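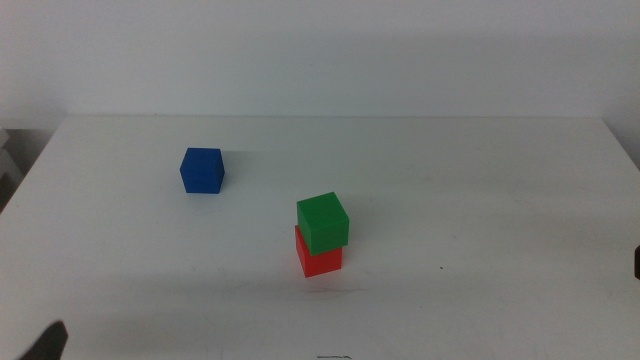

Papers > Food and Travel > Street Food Studies > Section 4

4. Where visitors eat, and how they choose

4.1 Setting

The night market in Wultar runs along both sides of Carrillo Street, from the bus stop down to the river steps. Stalls open at dusk and most have stopped serving by midnight. We worked there in March, when the evenings are dry and the tables can stay out in the road. Earlier work on the market (Section 2) looked at rents and permits. In this section we look at the people eating, and in particular at visitors who had never been to the market before.

We spoke with 107 visitors over 16 evenings. Interviews were short and took place after the person had finished eating. Each visitor was asked what they had ordered, where they had heard of the dish, and whether they had walked the whole street before sitting down. Prices were copied from the stall boards by the second author.

4.2 First orders

Grilled skewers were the most common first order, followed by noodle soup. Visitors said that skewers could be bought in small amounts and eaten standing up, so a poor choice did not spoil the evening. Soup was ordered more often by people who came with a local friend or relative. The sour fish stew that residents named as the dish of the town was seldom a first order, and several visitors had walked past it without knowing what it was. Only 3 of the stalls selling it had a sign in any language but the local one.

Few visitors walked the whole street first. Most sat down in the upper half, near the bus stop, where the stalls are larger and the lighting is better. Stall holders near the river know this. One of them, who sells flatbread with egg and pickled greens, told us that she sees tourists mainly when it rains, as her end of the street has the only solid roof.

4.3 Repeat visits

Visitors who came back on a second evening behaved differently. They walked farther, ordered more dishes, and were more willing to share a table. Figure 4 shows the simple order of steps that we drew from these interviews: a safe first dish near the entrance, a recommendation from someone at the next table, and then a longer walk toward the river on a later night.

Figure 4. Steps in choosing a stall, first and later visits.

The recommendation step matters most for the stew stalls. Visitors who tried the stew nearly always named a person who had told them to, and that person was more often a fellow diner than a hotel clerk or a guidebook. The Ultetti coffee stand, which has shared benches and sells no food, was mentioned many times as the place where such talk happened.

4.4 Limits

Our visitors were those who agreed to stop and talk, and people in large tour groups are missing. We did not work in the wet season. Spending was reported from memory and should be read with care.

Comments

Iraís Ochoa
I grew up two streets over and the part about the roof is right. Did you ask anyone about the sweet corn cakes? They are gone by nine, so you may have missed them.

Braulio Cisneros
Useful section, thanks. I would like to see the questions you used, if they can be posted.

Risa
We went last year and did exactly this, skewers by the bus stop and then home. Wish I had read it before. Which stall has the stew with the green chili?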